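Last updated: July

Timing chain rattle on a used wagon, walk away or bargain?

I'm looking at a used Droluvska wagon, the small one with the four-cylinder and the automatic. The seller is a nice older man who's had it from new, and it drives great once it's warm. On a cold start, though, it rattles for a couple of seconds and then goes quiet. He says they all do that. My budget is tight and I've already fallen for the color (I know, I know). He wants 2,786 for it and a shop near me quoted 2,155 for a full timing chain job, so you can see my problem. Do I walk, or try to talk him down? I'm supposed to give him an answer by Saturday.
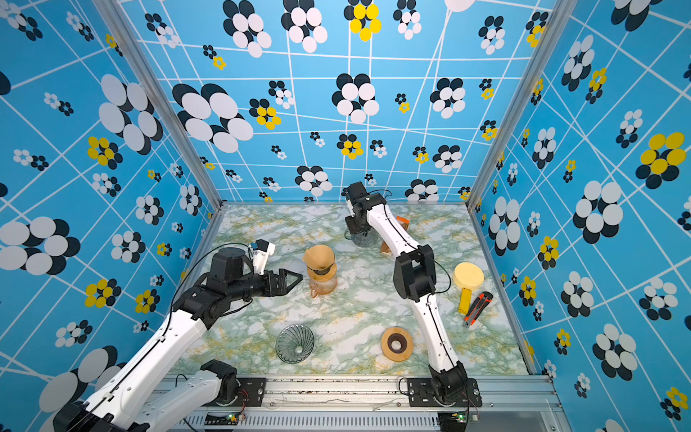
Hatice Soylu
Member, first-time buyer

Forgot to say, it has the service book, but there's a gap in the stamps right in the middle. He told me he did those oil changes himself in the driveway. No receipts.

Kaan Bozkurt

They don't all do that. Mine never did. Walk away.

Aigars Dzene

I wouldn't run yet! I had the same car for years, and mine had the same rattle on cold mornings. Turned out the chain was fine and the tensioner was lazy, and the parts came to 583 from Mekport. I did need a friend with a lift for an afternoon, so add a good dinner to that. 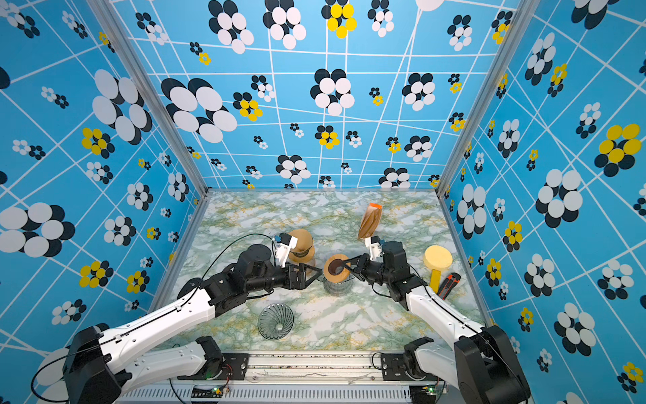 What I'd do is ask him to leave the car overnight, so it's stone cold when you get there, and bring somebody who'll stand by the engine while you turn the key. Two seconds of rattle is one thing, five is another. Pull the oil cap and have a look under it too, because sludge in there would worry me more than the missing stamps. And don't let the color decide it for you. I'm as bad as anyone, I'd buy a car in that bright sky blue with the white and yellow flowers all over it if somebody painted one, but paint won't keep your chain tight. If it's clean under the cap, offer him 3 hundred or so under asking and see what his face does.

Also get a second quote. That first one sounds like dealer money to me.

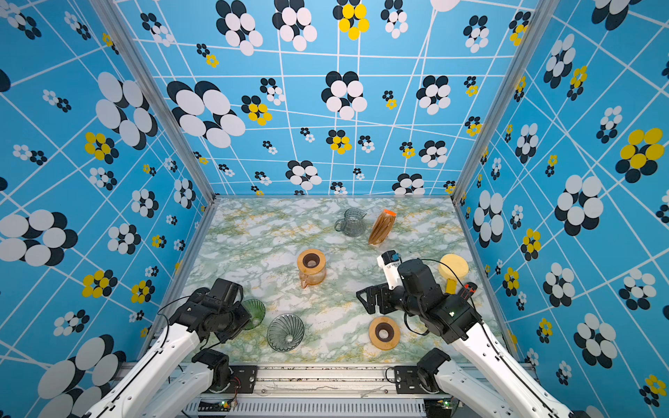

Hurnau, July

Ozan Yaman

I work on these for a living, so take this for what it's worth. Aigars is right about the tensioner, but please don't buy it on the hope that it's only that. Have a shop plug in a scanner and look for cam timing codes, including stored ones. If there are any, the chain has probably stretched and you're looking at the big bill. If there aren't any and the noise is gone almost right away, I'd be fairly relaxed. Either way, change the oil the week you get it and use the grade in the manual.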